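Chapter 10
Money and Trade in a Fantasy Setting

In this chapter
How goods move between places
Choosing a unit of money
Prices that players and readers can remember
What magic does to a market
Working from one household outward

Key terms: staple, bulk good, toll, debasement, money of account, price anchor

Most fantasy settings have gold in them, and few have an economy. A hero pays for a room with a gold coin, buys a sword with ten more, and finds a chest of 912 in a cave. None of these sums has been compared with the others. A reader may let this pass for a whole novel. A group of players usually will not, because they keep the coins on a sheet of paper and try to spend them.

This chapter is about getting trade and money to the point where they hold up under use. It does not ask you to become an economist. The method can be done in two evenings with a map and a pencil, and it depends on work you did in the chapters on climate and rivers. If you skipped those, go back and at least mark where the grain grows.

10.1 Start with what people eat

A staple is the food that most people in a place eat on most days. It may be wheat, rice, roots, dried fish, or something you have made up. Whatever it is, it takes up most of the labor in the setting, and its price affects the price of everything else.

Take the island of Zimum, the setting used for the worked problems in this book. Zimum has two towns of any size. Stuteo stands on the north coast, with fishing grounds but very little flat land. Wotia is inland on the river and has barley fields on both banks. Stuteo has more fish than it can eat. Wotia has more barley. Trade between them would begin with or without a king, a guild, or a mint, and it would follow the river as far as boats could go.

That last point matters more than it may seem. Barley is a bulk good, meaning that it is heavy and cheap for its size. Before engines, moving a bulk good over land cost so much that the animals pulling the cart could eat a large share of the value on a long trip. Water was far cheaper. So a town with no river and no harbor has to feed itself from nearby, and this sets a limit on how large it can grow. If you have drawn a great city on a dry plateau, you need to say how the food gets up there. A spell is an acceptable answer, but then the spell has to appear in the city's budget, its laws, and its fears.

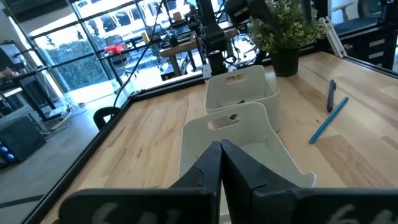 Light, costly goods behave in another way. Spices, dyes, medicines, and enchanted objects can pay for a long journey on a mule's back. These goods make good stories, and beginning designers tend to put all of their trade into them. Keep them few. In Zimum there is one, a blue dye made from lichen in the eastern hills, and it accounts for a single road, a single rich family, and most of the banditry.

10.2 Choosing a unit

Once you know what moves, you can decide how it is paid for. Many transactions in your setting will not need coins at all. Neighbors keep accounts with each other and settle after the harvest. Rents are paid in grain or days of work. Coins turn up where strangers meet, where soldiers are paid, and where taxes are collected.

It is useful to separate coins from money of account. Money of account is the unit people use to write down debts, and there may be no coin that matches it. The clerks of Stuteo record everything in marks. No one has ever struck a mark. A mark is worth 100 pennies, and the penny is the only coin most people handle. This gives the setting a small unit for the market stall and a large one for ships and dowries, with no need for copper, silver, gold, and platinum in neat multiples of ten.

Keep the conversion simple unless you want the difficulty to be part of the story. Bogdan Mocanu, in his setting notes for a long-running campaign, gave three neighboring kingdoms three separate coinages with rates that changed every season. He later cut two of them. His players had stopped visiting markets, and one had begun to refuse payment in anything but horses.

Debasement is the one complication worth keeping in reserve. A ruler who is short of silver calls in the old coins and issues new ones with less silver in them. People notice, the old coins vanish into jars, and prices rise. It takes one sentence to set up and gives you angry soldiers, suspicious merchants, and a reason for a hoard to be buried where somebody can find it.

10.3 Price anchors

You do not need a price list. You need a few price anchors, which are prices you know by heart and use to guess all the others. The most useful anchor is a day's pay for an unskilled worker. The second is a day's bread for one person.

In Stuteo a dock laborer earns 10 pennies a day, and bread for one person costs 2. From these you can work out a good deal. The laborer can feed a small family and has little left for rent and shoes. A room at an inn cannot cost 100 pennies unless the inn serves only the rich. The chest of 912 coins mentioned above, if they are pennies, is a little over three months of wages. It would change a laborer's year. It would not buy a castle.

Ngaio Ngata suggests writing the anchors at the top of every page of notes, and this works well at the table -- a game master who is asked the price of a lantern has no time to look anything up. Writers of prose can be looser, but should check each sum against the day's wage before a manuscript goes out.

Exercises

1. Choose one town in your own setting. Name its staple and trace the route by which it arrives. Mark any point where someone could charge a toll.

2. Set a daily wage and a daily price for bread. Use them to estimate the price of a pair of boots, a goat, and a month's rent. Explain any price that surprises you.

3. A healer in Wotia can cure any fever, but only one patient a day. Decide what she charges. Then decide who would try to control her, and how.

4. Exchange notes with another student. Try to get rich in their setting without breaking any of its rules -- write down each step, and keep your answer for use in section 10.4.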